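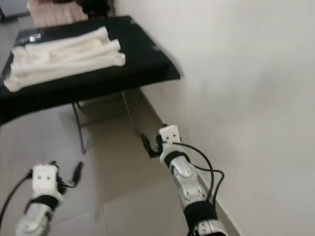
Figure 2. White folded cloth on a glossy black table.

3.2 How people talk about folding

I should own up to a bias before going any further. I grew up in a house where towels were folded in thirds, and I was well into my twenties before I met anyone who did it differently. So when I started asking people in Clorton how they'd learned to put their linen away, I was half expecting to hear my own mother's rules read back to me. I didn't hear them once!

The diary study brought in 832 entries, most of them short and a fair few of them grumpy. I read the lot with Spyros Tsakiris, who coded every entry separately from me, and then we sat down and argued over the ones where we'd disagreed (the coding sheet is in the appendix, coffee stains removed). What struck both of us was how little people had to say about technique and how much about who had shown them. A grandmother, a boarding school matron, a first landlady, the laundry at the old Brollow hospital. One man wrote two full pages on his aunt's airing cupboard and never got as far as describing a fold.

We also kept running into the word "proper". People used it for wildly different results. For some it meant edges lined up and a flat stack, while for others a long loose roll was perfectly proper as long as it went on the right shelf. A bundle like the one in Figure 2, with a rolled crease along one part and a flatter spread at the other, would pass in some of these homes and be shaken out and started again in others. I had wanted to sort the entries into tidy and untidy folders, and I gave that up within a week, as the labels told us more about me than about them.

Cheung's distinction between kept rules and told rules was a great help here. A told rule is one you can say out loud ("hems to the back") and a kept rule is one you only notice when a guest breaks it. Nearly all the strong feeling in the diaries sits with the second sort. People were quite cheerful about breaking told rules on a busy day, but several remembered, years later, a visitor who had put the bath towels where the hand towels go.

I had planned to compare all this with the Jolesus interviews from September, but those were done with hotel staff, who are trained and checked, and the two sets don't sit together very happily. I come back to them in section 4, where the question is about paid work and the answers get a good deal blunter.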